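September 26, 2023

Called the shop in Heltow first thing. They want 2,234 to do the timing chain on the van, parts and labor, and they can't start for eight days. I told them I'd think about it. 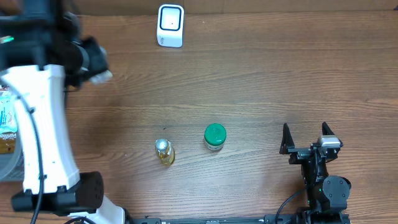
Went out after lunch and pulled the plugs anyway. Number three was oily, the rest looked fine. Put them back in and started it cold. Same rattle for a few seconds, then it quiets down. The oil was a little low, so I added half a quart and wrote down the mileage.

The yard in Brallisitz has the same engine out of a wrecked van for 600, no warranty. I don't want to swap a whole engine in the driveway. I did that once with the old pickup and it took most of November.

Priced the chain kit on my own. 414 with the guides, tensioner and gaskets, plus coolant and oil. The crank pulley tool can be rented. That leaves a lot of money in my pocket if I do it myself, and the van isn't worth much more than 2,000 running.

The battery tray is rusted through at one corner too. Wire brushed it and sprayed it, good enough for now.

Drove the car to get groceries. The left rear tire is down to 24 pounds again. Filled it. Need to find that nail.

Will order the kit tomorrow and cancel with the shop. Rain tonight, so I put the tarp over the hood.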